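Fivbridge, Book Two: The Salt Ledger
Review: 3.5 Stars

I finished this one at 3 in the morning on a work night, so you can already guess that something in it worked. You can also guess from the star rating that something didn't, and I've been going back and forth on it all week. I'm going to try to keep spoilers for The Salt Ledger to a minimum, but I can't talk about it at all without giving away the end of the first Fivbridge book. If you haven't read that yet, go read it, it's short, I'll wait.

Okay. So book one ended with Okum walking into the river with the bell around his neck, and if you were anything like me you spent the whole gap between books refusing to believe he was dead. The Salt Ledger opens the next morning. The same morning! I love when a series does this. No "six months later," no catching up over tea, just the wet footprints on the bridge stairs and Serstead standing there in her nightgown trying to work out whose they are.

Serstead gets most of the chapters this time, and she is such a better narrator than I expected. In the first book she was the older sister who rolled her eyes and kept the accounts and knew more than she said. Inside her head she's funny and kind of mean, and scared all the time, and she covers it by adding things up. She adds up the candles, the boats, what everybody owes. When she gets to the toll book and the numbers stop working, I got actual goosebumps. It's a scene about a woman reading a column of figures at a kitchen table and it was scarier than anything with the river people in it.

The setup, for anybody who wants one: Fivbridge is a town built on a bridge. The people who live there pay a toll to whatever is underneath, and the toll has always been salt. With Okum gone, the toll comes back refused. The salt is just sitting there on the stairs every morning, in neat little piles. So the town has to figure out what the river wants instead, and of course everybody has a theory, and of course the theories get ugly. Serstead has the only full set of records, going back 96 years, and by the middle of the book there are a lot of people who would rather she didn't.

I really liked the town politics. I know some readers are going to find them slow (I've already seen a couple of grumpy comments), but I could have read another 50 pages of neighbors fighting about whose cellar gets used for storage. You can tell who's afraid and who's making money off it. The ferry families in particular were great, and I hope they get more room next time.
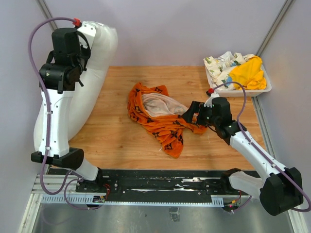

What I didn't like so much was the middle stretch with the journey upriver. Serstead leaves town in chapter 14 to look for the old salt works, and for a good long while the book turns into a different book. There's a lot of walking. There's a mysterious hermit who speaks in riddles, and I'm sorry, I'm tired of hermits. Every time he opened his mouth I could feel the author wanting me to be impressed. Serstead, who has been sharp as a tack up to now, suddenly doesn't ask him a single useful question! She'd have had him itemized in five minutes back home.

It does pay off a little. The salt works themselves are gorgeous on the page, all white crust and dead trees and that awful humming. And there's one night by the fire where she talks out loud to Okum as if he's there, and then stops, and then waits for him to answer. I had to put the book down for a minute. But that's two good scenes in six chapters, and I kept flipping ahead to see when we'd get back to the bridge.

Then there's Rimkutė. Oh boy.

Rimkutė comes up out of the river just past the halfway mark and she is going to be everybody's favorite, I can feel it. She's one of the river people, or she used to be, and she's bad at being on land in ways that are sometimes very funny (the stairs!) and sometimes really upsetting. She doesn't get cold, and she doesn't understand why you'd lie to someone you like. She and Serstead can't stand each other for the longest time, and their bickering is the best dialogue in the series so far.

Is it a romance? I've seen people shelving it that way. I would say it's leaning in that direction and hasn't fallen over yet. There's one almost-kiss in the toll house that I read three times, and then everything goes wrong in the very next paragraph. If you go in wanting a love story you may be frustrated. If you like a slow burn and can live with being left hanging, you'll be fine. I was frustrated AND fine.

My bigger problem is that Rimkutė knows things. She knows what happened to Okum, she knows what the toll is really for, and the book has to keep finding ways to stop her from telling us. First she doesn't have the words. Fair enough. Then she's sick. Then they're interrupted, and then they're interrupted again, by the same guy, in the same doorway. By the third time I was muttering at the page. I can handle a secret being kept from me if the character has a good reason to keep it, and I think she does have one, it just shows up way too late.

The last quarter is terrific, though. Once everybody is back in Fivbridge it moves so fast, and all that accounting from the early chapters comes roaring back. I won't say what's in the missing pages of the ledger. I will say I had a guess, and I was proud of my guess, and I was wrong in a way that made me go back and reread the prologue of the first book. It's been sitting there in plain sight the entire time.

The ending is a cliffhanger, by the way. I'd want to know that, so I'm telling you. It isn't as brutal as the bell – very little could be – but somebody is on the wrong side of a door when the book stops, and the third one isn't due until February. I've already preordered it and complained to my sister about it.

A few smaller things. The chapters are short, which made it way too easy to do the "just one more" thing. There's a map in the front of my paperback, and it's pretty, but half the places Serstead goes upriver aren't on it, so I gave up on it early. The cover doesn't match book one, which will bother exactly the kind of person I am. I also tried an hour of the audiobook on Thursday while I was driving, and the narrator does a wonderful Serstead, very dry. Her hermit voice did not help the hermit.

Content-wise, it's a bit darker than the first. There's a drowning on the page, some blood, and a scene with an animal that I skimmed. The swearing is mostly made-up river swearing, which I've started using around the house. I'd hand it to a fifteen-year-old without worrying much, and adults who don't usually read YA might like this one more than most, what with the heroine being so worried about money.

So, 3.5 stars, rounded up to 4 on the sites that make me choose. If I were only rating the bridge chapters it would be a 5, easily, and if I were only rating the hermit we'd have a problem. Read the first book first, because this one doesn't stop to explain anything, and maybe don't start it on a work night.

I borrowed the first one from the library and bought this one myself. Next up is a ghost story set in a bowling alley that's been on my nightstand since forever, and if anybody's read it, tell me in the comments whether the dog makes it. I need to know before I start.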